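Keka – conditional totals for spreadsheet exports

Keka reads CSV files exported from a spreadsheet and writes one total per category. It was made for the Korkell reporting sheets, where the same sums were typed again every month. The current state is from 2025-01-23.

Input
Each file needs a header row and the columns item, group and amount. Empty amounts are read as zero. Files with more than 200 columns are refused. 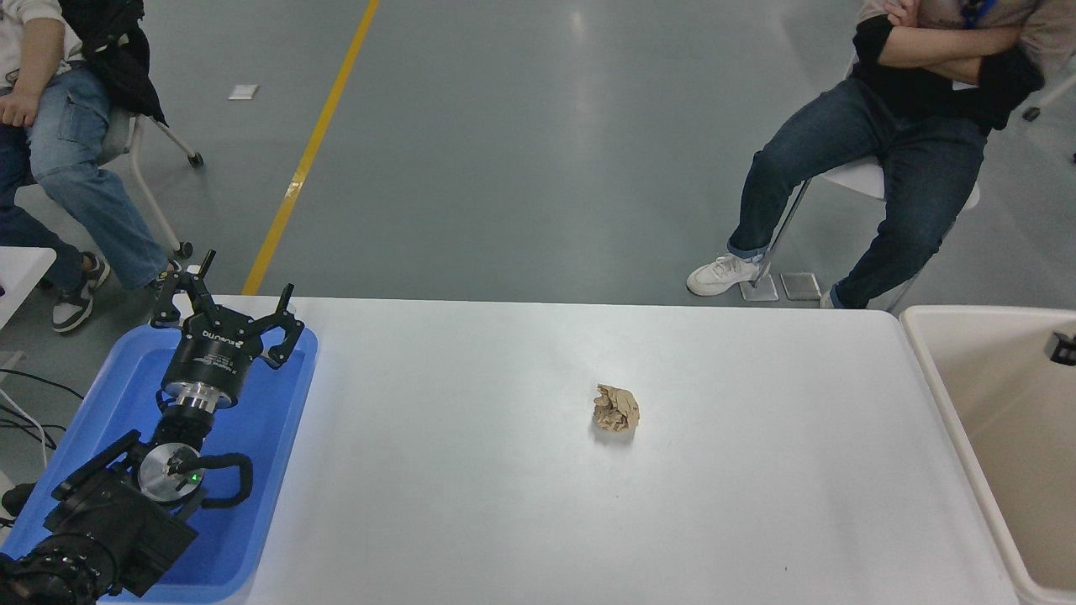 Paper ball on the white table.

Usage
Run keka input.csv output.csv. With the option --by you can choose another column for the grouping. Dates must be in one format in the whole file – mixed formats give an error with the row number.

Sample data
The folder Eskola has 28 small files with 100 rows each. The folder Farkberg has 6 files with wrong headers, for testing the error messages.

Known problems
Decimal commas are not supported yet. A fix is planned for February.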